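Switched from the bus to the bike for my commute in October. Short thread on how it went, for anyone thinking about it.

The ride is 8 miles each way. By bus it took me 50 minutes on a good morning, counting the walk to the stop and the transfer downtown. By bike it takes almost 40.

I ride an old Fatow with 11 gears that I bought from Teun Bakker. He had it hanging in his garage and wanted the space. I put on new tires and brake pads and left everything else alone.

Clothes were the part I got wrong. I started in a heavy winter coat and had to take it off at the first big hill. Now I wear a thin jacket over a wool shirt and keep a spare shirt in my desk.

Gloves matter more than the coat. Anything under 25 degrees and I wear two pairs.

Route: skip Kinereck Road. It looks shorter on the map but the shoulder disappears after the gas station and the trucks don't slow down. The canal path adds a mile and has one street crossing.

Rain: full fenders, front and back. The clip-on kind rattled loose twice. Hilde Hoekstra told me to get the bolt-on ones and I should have listened the first time.

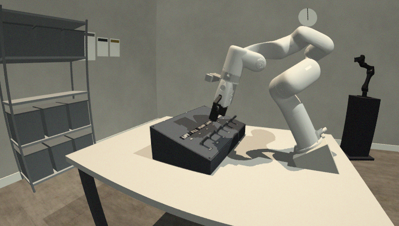
Lights: I charge mine at work every Wednesday. The rear one lasts the week on blink, the front one doesn't if I leave after dark every day, so I carry the cable.

I still take the bus when there's ice. I kept a 10-ride pass for that and have used 2 rides so far.

If you've found a pannier that fits a laptop and a lunch box without hitting your heels, tell me which one. Mine hits my heels.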